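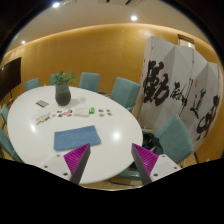 4.3 Recording a taxable vehicle benefit

This section covers entering an employer-provided vehicle in Semwal Payroll, valuing personal use, and posting the result to the employee's wage record. It applies to vehicles owned or leased by the employer. For mileage paid to employees who drive their own cars, see section 4.5.

Before you start

You need the Benefits Editor role. If the Benefits tab is grayed out, ask your system administrator to add the role under Settings > Users > Roles. You also need:

- the vehicle's fair market value on the date it was first made available to any employee
- the date it was made available to this employee
- total and personal miles for the period, taken from the driver's log
- the valuation method your tax adviser has approved for the vehicle

Note: Semwal does not choose the valuation method. The method field is blank on a new record and the record cannot be saved until it is filled.

Creating the vehicle record

1. Open Benefits > Vehicles and select New.

2. Enter a vehicle code of up to 9 characters. Letters and digits only. The code appears on the employee's pay statement, so do not use the license plate number.

3. Enter the fair market value in whole dollars. Do not deduct any amount the employee pays toward personal use. Employee payments are entered in step 12.

4. In Ownership, select Owned or Leased. If you select Leased, the Lease Start and Lease End fields open. Both are required.

5. In Method, select Annual Lease Value, Cents per Mile, or Commuting.

6. Select Save. The record status changes to Ready.

Caution: The method is locked once the first period has been posted. To change it after that point, you must reverse all posted periods for the vehicle and create a new record under a different code. Check with your adviser before reversing a period in a closed quarter.

Assigning the vehicle to an employee

7. Open the vehicle record and select Assign.

8. Search by employee name or number and select the employee. One vehicle can be assigned to a maximum of 2 employees in the same pay period. If there are more, use the pooled vehicle procedure in section 4.4.

9. Enter the From date. Leave the To date blank if the assignment is open-ended.

If the assignment overlaps with an existing one, Semwal shows message 112, "Assignment dates overlap." This is a warning and does not stop you from saving. Where the vehicle is shared, the warning is expected. Where it is not shared, close the earlier assignment first by entering a To date one day before the new From date.

Entering mileage and employee payments

10. Open Benefits > Period Entry and select the period.

11. Enter total miles and personal miles. Commuting between home and the regular place of work is normally entered as personal. Semwal calculates business miles as the difference and shows the percentage beside the entry.

12. Enter any amount the employee paid to the employer for personal use during the period. Enter after-tax payments only. The amount reduces the taxable value but cannot take it below zero. Any excess is dropped and is not carried to the next period.

13. In Fuel, select Employer or Employee. With Annual Lease Value, employer-paid fuel is calculated as a separate line. With Cents per Mile, the rate is adjusted when the employee pays for fuel. With Commuting, the field has no effect.

Note: Rates are held in Tables > Vehicle Rates and are not updated automatically. Load the current table before posting the first period of the year. If the table is missing, posting stops with the message "No rate for period."

Example

The Kastport office has one owned vehicle, code KPT01, assigned to Rekha Saxena with no To date. The method is Annual Lease Value. For the March period the log shows 900 total miles, of which 225 are personal. Semwal shows a personal use percentage of 25 and applies it to the lease value for the period. No employee payment is entered. The taxable amount posts to earnings code VEH-T and the fuel line posts to VEH-F.

Posting

14. Select Preview. The preview lists each vehicle, the method, the personal use percentage, and the taxable amount.

15. Compare the preview with the driver's logs. Correct any differences in Period Entry and run the preview again. Changes made while the preview window is open are not picked up until it is refreshed.

16. Select Post. The amounts move to the open payroll run as noncash earnings. They increase taxable wages but do not increase net pay.

Caution: If the employee has no cash wages in the run, there is nothing from which to withhold tax. Semwal posts the benefit and lists the employee on the Uncollected Tax report. Review this report after every posting.

Approval

If two-step approval is switched on, posted amounts are held at Pending until a second user approves them. The approver cannot be the user who posted. In the sample company, Drandham, entries are posted by Rekha Saxena and approved by Sosina Yimer. To approve, open Benefits > Pending, select the lines, and select Approve. Rejected lines return to Period Entry with the approver's comment attached.

Reversing a posted period

17. Open Benefits > History and select the period.

18. Select Reverse and enter a reason. The reason is stored in the audit log and cannot be edited.

19. Semwal creates a negative line in the open payroll run. If the original period falls in a quarter that has already been filed, the line is flagged Q and excluded from the current quarter's return. Prepare the corrected return as described in section 7.2.

Import from Stoltetti fleet logs

Users of the Stoltetti log add-on can replace steps 10 and 11 with a file import. The file must be in CSV format with one row per vehicle per employee. Rows with an unknown vehicle code are skipped and listed at the end of the import report. Employee payments and fuel are not included in the file and must still be entered by hand in steps 12 and 13.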